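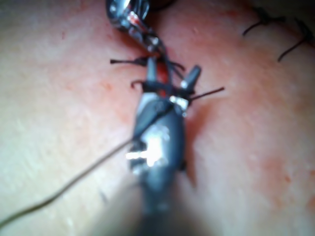
Suture Pad Gallery

I've been stitching practice pads at my kitchen table since August, and folks in my class keep asking to see them, so I'm finally putting up a page. I'll add more as I finish them (or as I get brave enough to show the old ones!).

Top of the page: a pad with a long incision running down the middle, and a short strip of red still showing between the jaws. I love the blotchy pink color on these — so much nicer to look at than the flat beige kind, and the pitted surface gives your eye something to hold on to. The light brown thread trailing off to the left shows up well against the paler side of the pad too.

A few notes, because I get the same questions a lot.

The pads I buy for myself are the Kestari ones, 40 dollars for 2, and I get them from Stimden. I've tried the cheaper kind from Codum and the edges tore on me by the second evening. Maybe I pull too hard! My thread comes in a box of 80, and I go through it faster than I'd like to admit.

For a long cut I like to start in the middle, then split each half again. Going end to end always left me with a pucker at the bottom — I have a whole drawer of puckered pads to prove it.

Keep your tails the same length if you can. Mine wander. I'm working on it.

Next up will be the curved cuts, which I'm still pretty bad at, and a couple of layered ones if the new pads get here in time.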